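Lesta Launcher 7: Frequently Asked Questions

Last updated March 24, 2021

General

What is Lesta Launcher?

Lesta Launcher is a home screen app for Android phones and tablets. It replaces the home screen and app drawer that came with your device. It doesn't replace the operating system, and you don't need to root your phone to use it.

Which versions of Android does it run on?

Version 7 needs Android 6.0 or later. If your phone is on Android 5.0 or 5.1, the Play Store will keep offering you the last release of version 6, and that will go on working. We no longer fix bugs in version 6 unless they involve lost data.

Is there an iPhone version?

No. Apple doesn't allow other companies to replace the iOS home screen.

Is it free?

The basic app is free and has no ads. Lesta Plus is a one-time purchase that adds gesture shortcuts, hidden folders, unread counts and the Vornska icon pack. There is no subscription.

I bought Plus for version 6. Do I have to pay again?

No. Sign in to the Play Store with the same Google account you used to buy it, open Lesta, and go to Settings – Plus – Restore purchase. It can take a few minutes to show up. If it still says "Free" after you restart the phone, write to us with the order number from your Google receipt. The order number starts with GPA.

Can I share Plus with my family?

Not at the moment. Google lets paid apps go into the Family Library, but Plus is an in-app purchase and those can't be shared.

Installing and switching

How do I make Lesta my default home screen?

Press the Home button after you install. Android will ask which app to use. Pick Lesta and tap Always. If you tapped Just once by mistake, press Home again and the question will come back.

On some phones the question never appears. In that case go to the phone's Settings, then Apps, then Default apps, then Home app. The names of these menus differ a little from one maker to the next.

How do I go back to my old home screen?

Follow the same path and choose your phone's own launcher. You can also just uninstall Lesta. Your old home screen will be the way you left it.

Will I lose any apps or photos if I switch?

No. A launcher only shows you what is installed. Removing an icon from a Lesta home screen doesn't uninstall the app.

Can I import my layout from another launcher?

Yes, from most of them. Go to Settings – Backup – Import layout. Lesta reads the pages, folders and dock. Widgets can't be imported, and you will see a gray box where each one was. Tap the box to add the widget again.

My phone keeps switching back to the old launcher. Why?

Usually this is battery saving. Some phones close any app that hasn't been marked as protected, and when the launcher is closed the system puts its own in place. Open the phone's battery settings, find Lesta in the list and set it to Unrestricted or Don't optimize. After a large system update you may have to do this a second time.

Icons, folders and widgets

How many apps can the drawer hold?

There is no fixed limit. We test with 1,000 installed apps on a midrange phone. Search stays quick at that size, though the first sort after a restart takes several seconds.

How many icons are in the Vornska pack?

The current pack has 153 hand-drawn icons. Any app without its own drawing gets its normal icon inside a Vornska shape so the page looks even. You can turn this off under Settings – Look – Icon shape.

Can you draw an icon for an app I use?

Send a request from inside the app, under Settings – Look – Request an icon. We draw the most requested ones first. Please don't send the same request more than once, as repeats from one account are only counted as one vote.

Why did my icons change shape after the update?

Version 7 uses Android's adaptive icons by default on Android 8.0 and up. To get the old look back, go to Settings – Look – Icon shape and choose Original.

Why is my clock widget behind by several minutes?

The widget is being put to sleep by the battery saver. Find the app the widget belongs to – not Lesta, unless it is our own clock – and give it the same Unrestricted setting described in the section on switching.

Can I put a folder inside a folder?

No. We tried it in a beta and took it out before release. Searching for apps two levels down confused a lot of testers, and the backup files it produced couldn't be read by version 6.

Gestures

Which gestures are free?

Swipe down for notifications and swipe up for the drawer. Double tap, two-finger swipe and pinch are part of Plus.

My swipe up opens the recent apps screen and not the drawer. What can I do?

Android 10 and later uses a swipe from the bottom edge for its own purposes. Start your swipe a little higher, above the dock. You can also raise the starting line under Settings – Gestures – Edge distance. 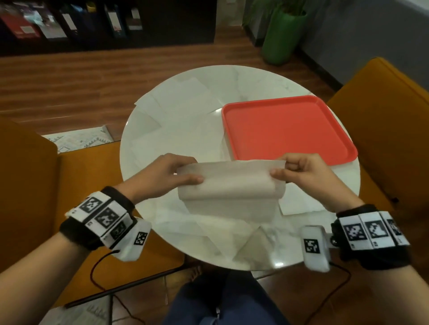

Can I lock the screen with a double tap?

Yes, with Plus. On Android 9 and later, Lesta uses the accessibility service to do this, and fingerprint unlock keeps working as usual. On older versions it has to use device administrator rights, and your phone will ask for the PIN the next time you unlock it.

Do I have to turn off device administrator before I uninstall?

On older phones, yes. Go to Settings, Security, Device admin apps and clear the box next to Lesta. The Uninstall button will then work.

Backups

Where is my backup stored?

On your phone, in a folder called Lesta, unless you choose a different place. You can also save it to any cloud storage app that shows up in Android's file picker. We don't keep a copy.

Does Lesta back up by itself?

Only if you turn it on. Settings – Backup – Automatic has choices for daily and weekly. The file holds your layout, folder names and settings. It doesn't hold your apps or anything inside them.

I restored a backup on a new phone and half the icons are missing.

Wait until the Play Store has finished installing your apps, then restore again. Lesta skips icons for apps it can't find.

Privacy

What does Lesta collect?

Crash reports, if you agree to send them. A report has the phone model, Android version, Lesta version and the part of the code that failed. It doesn't have your list of apps.

Why does it ask to read notifications?

Unread counts need it. If you don't use unread counts, say no and everything else will work.

Why does it ask for location?

The weather line on the home screen uses it. You can type in a town by hand under Settings – Weather – Place.

Beta program and help

How do I join the beta?

Open our Play Store page, scroll down to Join the beta and tap Join. The group is limited to 1,000 people and is often full. Places open up when testers leave – we also clear out inactive accounts each November.

What is the Cormier build?

Cormier is the working name for the next beta. It has a new widget picker and a layout for tablets held sideways. Backups made in Cormier can't be opened in the public release, so make a separate backup before you join.

Is the Plolletti theme coming back?

It is still available to anyone who had it installed before version 7. Open Settings – Look – Themes and scroll to Older themes. We have no plans to offer it to new users.

How do I report a bug?

Use Settings – Help – Report a problem. Please include the steps that lead to the bug and say whether it still happens after a restart. We read every report, but we can't reply to all of them.

Can I get a refund?

Within 48 hours of buying, you can ask Google through your Play Store order history. After that, send us your order number and a short note on what went wrong. Refunds go back to the payment method you used, and Plus features switch off once the refund goes through.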